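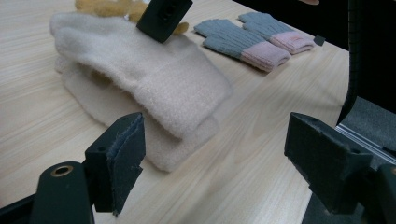 Figure 3. Fleece and knit gloves on the sorting table, seen from between the fingers of a hand-held gripper.

4.2 What the sorters told us about the table

I should say up front that I came to this part of the study with the wrong question. I wanted to know how fast people got with the grippers, and I had a whole spreadsheet ready for it. What the sorters at Clanel wanted to talk about was their hands, their shoulders and who got to decide when a pair was a pair. So that's mostly what this section covers, and the timing data has been moved to the appendix (where, frankly, it looks happier).

Some background on the job first. Clanel takes in returned winter goods and matches, checks and repacks them. Before the change, sorters did all of it bare-handed at long benches, and a good sorter could tell a mismatched pair by feel before looking at it. Under the Kotus plan, part of the shift is now spent recording demonstrations: you do the same matching work, only with a gripper in each hand, and the recordings go toward training the arms that are supposed to take over the simple pairs. By the end of March the group I followed had recorded 835 demonstrations, nearly all of them gloves.

Gloves are a lovely, awful thing to ask a machine to pick up. They flop, the cuffs roll, and two fleece ones stacked together look like one fat one. Lăcrămioara Manole had worked the glove bench longer than anyone else I interviewed, and she told me the first week with the grippers felt like "buttoning a coat with oven mitts on." She got good at it, too! But she kept coming back to the fact that she could no longer feel the knit, and that she'd started looking much harder at things she used to know without looking. 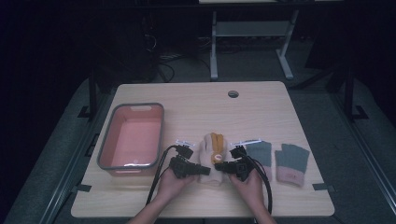
She also noticed that she had stopped chatting. On the old benches people talked all morning, and with both hands in grippers and your eyes on a cuff, you just don't. I heard some version of this in almost every interview, usually as an aside, and I didn't code for it until the second round (my mistake, and I went back through the early transcripts to catch what I'd missed).

Pay came up a lot, as you'd expect. A recording hour was paid at the same rate as a sorting hour, but the sorting bonus depended on pairs finished, and nobody finishes as many pairs with grippers. Natanael Miranda did the math for me on the back of a packing slip. A normal shift for him had been 470 pairs, comfortably over the bonus line, and on a half-recording shift he couldn't get near it. Clanel later counted each demonstration toward the bonus at a fixed value, and most people I talked to thought the new number was okay. Natanael thought it was low, and he still does.

There was a second thing he raised that I hadn't read anywhere in the earlier work. When you sort by hand, a mistake goes in the wrong bin and somebody finds it. When you record, a fumble becomes part of what the arm learns, or you throw the whole take out and start over. People differed a lot on how much that bothered them. Two sorters said they liked it, that it made the work feel more like teaching. Others found it tiring to be that careful all day long, and asked for a cap on recording time.
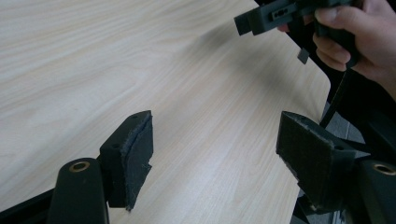

The cap did happen, although it took a while. Recording blocks were cut to 40 minutes with a change of task in between, and the complaints about sore wrists dropped off in my notes after that. I want to be careful here, as I wasn't measuring wrists and the people who minded the grippers most had already asked to move to packing. The wrist comments that stayed were about weight and about cables dragging on the forearm.

What I can say with more confidence is that the sorters' say in the process grew. By my last visit they were choosing which gloves went on the table and in what order, and they'd made up their own names for the tricky layouts. Lăcrămioara's "sandwich" (one glove half under its partner) is now the official name in the Kotus task list, and she's quite pleased with that. 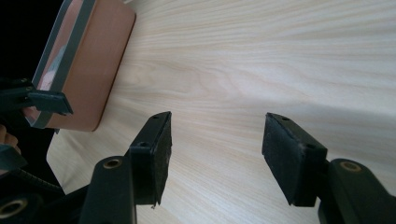

4.3 Limits of the interviews

I interviewed 10 people at one site, all on the morning shift, and I got to know several of them pretty well. That surely shaped what they told me. I also never spoke with anyone who had left before recording began, and their view of the change might be a good deal darker. The Gusivton site started its own recording program later with a different bonus rule, so I'd be slow to carry any of the pay findings over there.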